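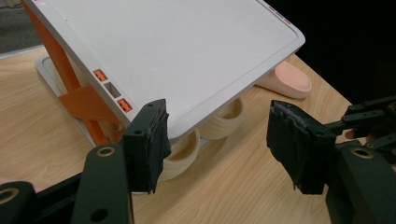 A snap-fit is a joint in which a flexible feature on one part is pushed past an edge on another and springs back into a recess. Snap-fits are common in molded plastic housings, lids, trays and battery covers, where they take the place of screws or glue.

Types

The cantilever type is a short beam with a hook at its free end. The annular type uses a continuous ridge, as on pen caps. In the torsional type the latch pivots on a thin bar that twists under load. Clips may be molded as part of the panel or made separately and set into slots along the rim — the second method allows a worn clip to be replaced and a tougher plastic to be used for the moving part only.

Design

Strain is highest at the root of the beam, and a sharp inside corner there is a frequent cause of breakage. A rounded root and a beam that tapers toward the hook both lower the peak strain. The lead-in angle sets the push needed to close the joint. The return angle sets the pull needed to open it; a return face near 90 degrees makes the joint hard to release without a tool.

Testing

Joints meant for repeated use are opened and closed for a set number of cycles, then checked for cracks and loss of grip. Sembiring and Mandagi compared six clip shapes over 100 cycles each and found the largest loss in short, thick beams. Plastics that absorb water, such as nylon, are usually tested both dry and conditioned.

See also: Living hinge; Interference fit; Bayonet mount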